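Esmaeil Hosseinzadeh y el placer de arreglar una bicicleta vieja

El taller se llama Rashti y huele a grasa y a té con cardamomo. Esmaeil Hosseinzadeh me recibe con una llave en cada mano y, antes de que pueda sacar la libreta, ya me está contando la historia de una Gutell de paseo que llegó por la mañana. «Mira qué soldaduras, ¡mira! Esto lo hizo alguien que se tomaba su tiempo», me dice, y le brillan los ojos como si la hubiera fabricado él.

Lleva 12 años reparando bicicletas en Dremstead y sigue entusiasmándose con cada una. Aprendió desmontando la de su padre, que luego no supo volver a montar. «Estuvo en cajas hasta diciembre. Mi padre iba andando al trabajo y no me dijo ni una palabra. Aquello me enseñó más que cualquier regañina.»

Le pregunto cuántas han pasado por sus manos y saca un cuaderno de tapas azules, porque lo apunta todo: 584 bicicletas, 145 de ellas de la marca Haner, su debilidad. «Pesan una barbaridad, los frenos hay que entenderlos y el timbre suena a cabra. Me encantan.» 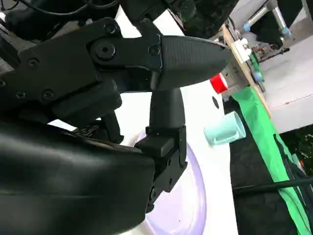 De lo que más le gusta hablar es de los tornillos. Puede parecer un tema árido, pero en su boca se vuelve una aventura (yo me pasé media tarde tomando notas sobre arandelas y salí encantada). Defiende que a quien empieza hay que enseñarle primero a mirar cómo se mueve una pieza y dónde gira. Unas placas negras apiladas, con cinco tornillos de cabeza hexagonal interior a la vista y el más grande haciendo de eje, le parecen una lección estupenda. «Busca siempre el que hace de pivote. Cuando lo encuentras, el resto del mecanismo empieza a hablarte.» Con los cambios y los frenos, insiste, pasa lo mismo.

¿Y los errores? Se ríe con ganas. El más sonado fue apretar una potencia al revés y darse cuenta a 2 kilómetros del taller, cuesta abajo. «Llegué entero, pero saludando a todo el mundo con el manillar.» Desde entonces prueba cada bicicleta en el patio, con calma, antes de subir a la carretera.

El 3 de octubre abre el curso de iniciación y las plazas vuelan. Cada alumno trae su propia bicicleta, cuanto peor esté, mejor. La primera clase se dedica entera a limpiar la cadena, y Esmaeil la cuenta con tanto entusiasmo que me dan ganas de ir corriendo a por la mía, que lleva años colgada en el trastero.

«Tráela», me dice al despedirnos, ya inclinado otra vez sobre la Gutell. «Y no le quites el polvo, que eso también lo hacemos aquí.»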